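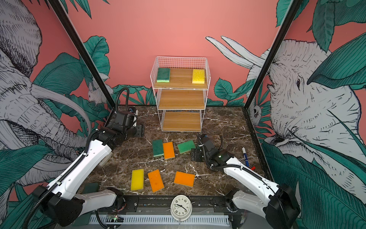

The sponge-shelving station in the Ormsby robotics elective, with sponges on the table and the top shelf.

Student robotics programs are scored on the wrong thing. They are scored on whether the robot did the task on the day. I have taught the two-arm elective at Ormsby long enough to have handed out a lot of those scores, and I would like to argue for handing out fewer of them and grading the reset instead.

By reset I mean the work between attempts: returning objects to a start condition, checking the arms, noting what the start condition was, and deciding whether the last attempt counts. Our current task is sponge shelving. Sponges start on the tabletop and the arms are driven to place them on a small wire rack with wooden shelves. A student operates the pair of arms through a matching set of hand-held leader arms, the joint positions are logged, and after enough logged attempts the team trains a policy and lets it run unassisted. The hardware is modest. The task is easy to describe and surprisingly hard to specify, and the specification is where nearly all of the learning takes place.

Consider what a team has to write down before its first attempt. Does a sponge standing on its long side count as the same start condition as a sponge lying flat? To a person it is the same sponge. To a parallel gripper with a limited opening, the two are different grasps, approached from different heights, with different odds of tipping the object over. Two sponges that overlap at an edge are a third case, because closing on one drags the other. A team that mixes these cases without recording them will get a success rate, and the success rate will mean nothing.

The 2 sections I taught last year make the point. Both used the same task and the same hardware. The first section was graded by the usual rubric: most of the marks for successful placements in a final run of 24 attempts, the rest for a report. The second section was graded on its log. Each attempt needed a start layout, an outcome from a fixed list, and a reason for any attempt thrown out. Final-run performance was recorded but carried very little weight.

The first section did well on the final run. It did well because within a short time every team in it had discovered the same strategy, which was to place each sponge by hand in the same spot at the same angle with a good gap on all sides. One team put down pencil dots. I do not blame them. The rubric asked for placements and they supplied placements. When I moved the rack three inches to the left, the trained policies reached confidently for the place where the rack had been.

The second section had a worse final run and far better policies. Their start layouts were untidy on purpose. They had been told that a log full of identical layouts would be marked as one layout repeated, so they dropped the sponges, nudged them, turned them on edge, and wrote down what they had. When I moved the rack, their numbers fell, but the students could say by how much and from which starting positions. That last part is the part I care about. A student who can tell me that flat sponges near the right arm are fine and upright ones near the left arm fail at the grasp has learned something that will carry over to any machine.

I grant that two sections are not a study. The groups were small, the second section had the benefit of my having taught the first, and I knew which result I was hoping for. I offer it as the experience that changed my mind, and readers can weigh it accordingly.

There are objections, and the strongest came from Jaqueline Cuevas, who runs the regional meet at Prandidthorpe and has watched more student robots than I have. Her view is that a public run with a clear result is what gets students into the room at all. Take the score away and you are left with a class about filling in forms. Parents come to see something get picked up. So do the younger students who will be in the elective in a few years. She added that real customers also judge a machine on whether it works on the day, and that students may as well meet that fact early.

I agree with most of this. The meet should go on having a public run, and it should go on being fun to watch. My disagreement is about what the run should look like. At present teams at Prandidthorpe arrange their own start layout. It would cost nothing to have the judge do it. Let a judge drop the objects, step back, and start the clock. The crowd still gets to watch something get picked up, and the result is now evidence of something. A customer does judge a machine on the day, but the customer does not let the vendor line up the parts by hand before each cycle.

The second objection is about time. Resetting honestly and logging each attempt is slow. In a 7 week elective, with setup and calibration taking the first week and the final runs taking the last, there are few hours left to spend. Teams in my second section logged fewer attempts than teams in the first, by a wide margin. If you believe that more data fixes everything, this is a serious loss. I believe it fixes some things. A large set of attempts from one layout teaches a policy one layout. I would take a third as many attempts with real variation in them, and I would take it more readily with students than with professionals, as the students are there to learn what the variation does.

The third objection is that the reset is boring. This is true. Picking sponges off a rack and dropping them on a table is dull by the tenth repetition and worse by the fortieth. Students drift. The outcome column fills up with "success" written in a hand that was clearly looking elsewhere. We dealt with this by rotating jobs every ten attempts — operator, resetter, logger — and by having the logger read the entry aloud before the next attempt could begin. The rotation had a side effect I had not planned for. Students who had done the resetting became noticeably better operators, having spent ten attempts looking at the layout without the pressure of driving.

Some practical points for anyone running a similar class, in no special order.

Keep the outcome list short. Ours has five entries: placed, dropped, missed grasp, disturbed another object, and operator abort. Earlier lists were longer and the students argued over the categories. Arguing is useful up to a point, and we passed the point.

Put a clock where the whole team can see it. We log by time of attempt, and a plain analog clock on the front rail has caused fewer mistakes than a laptop window that somebody has minimized. The students complained that some of them read it slowly. They got faster.

Decide in advance what happens to an attempt in which a cable snags. Cable routing on these arms is tolerable at best, and a loop pulled tight during a reach will change the motion enough to matter. My rule is that a snag is logged as an abort and kept in the file. The temptation is to delete it. A student who deletes the snags will be astonished later when the policy meets one.

Do not fuss over the background. We use busy printed panels around the bench, elephants and jungle leaves against pink, and visitors tend to assume that this must confuse the cameras. It has not been our main source of trouble. Lighting has been worse by far, especially in the late afternoon, and the log should have a column for it. Ours did not until September.

Buy sponges in more than one color, and then watch for the team that quietly uses only the one that works.

I have proposed a revised rubric to Asley, our sister program, which shares the Norkelell curriculum with us and has to agree to any change in grading. The proposal gives half the marks to the log, a quarter to a written account of failures, and a quarter to a final run with a layout set by someone outside the team. Asley has asked for the final run to be worth more. I expect we will settle somewhere between their number and mine, and I can live with that provided the outside layout stays in. Without it, the final run measures how carefully a student can put down a sponge, and they could do that before they enrolled.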